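Status: partial release, 12/02/2023. Read the fault section before using any right-hand data.

# Vikuritz produce picking set

Teleoperated and replayed episodes of a two-armed robot moving vegetables between a tiered crate stand and a shopping basket. Recorded at the Dukia site. Each episode holds head camera video, joint positions for both arms and hand commands.

## Known fault: late release, right hand

In 60 episodes the right hand stayed closed after the open command was sent. The delay was up to 350 ms. In 3 of them the arm had already started its return move and pulled the item back with it -- the operator hit the stop each time. No injuries, no damage to the arm.

Cause: the hand driver queued commands when the bus was busy and sent them in order, so an open command could wait behind old grip updates. The logged command time is the time it entered the queue. It is not the time the hand received it.

## Fix

- Driver patched to drop stale grip updates.
- Arm return now waits for measured finger position.
- Watchdog stops both arms if a release is not confirmed. 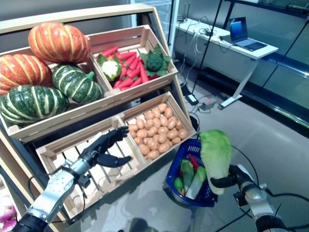
The left hand runs on a separate bus and showed no delay in the logs. Its command times can be used as they are.

## Use of affected episodes

Filter on `release_late == true`. Do not train on the hand command channel from these episodes; joint positions are fine.

Retest after the patch: 10 runs at Arerton, no late release. That is a small number -- keep people clear of the arms during replay until more runs are logged.

## Open items

- `release_late` is missing from the Takeda loader.
- Queue length was not logged before the patch.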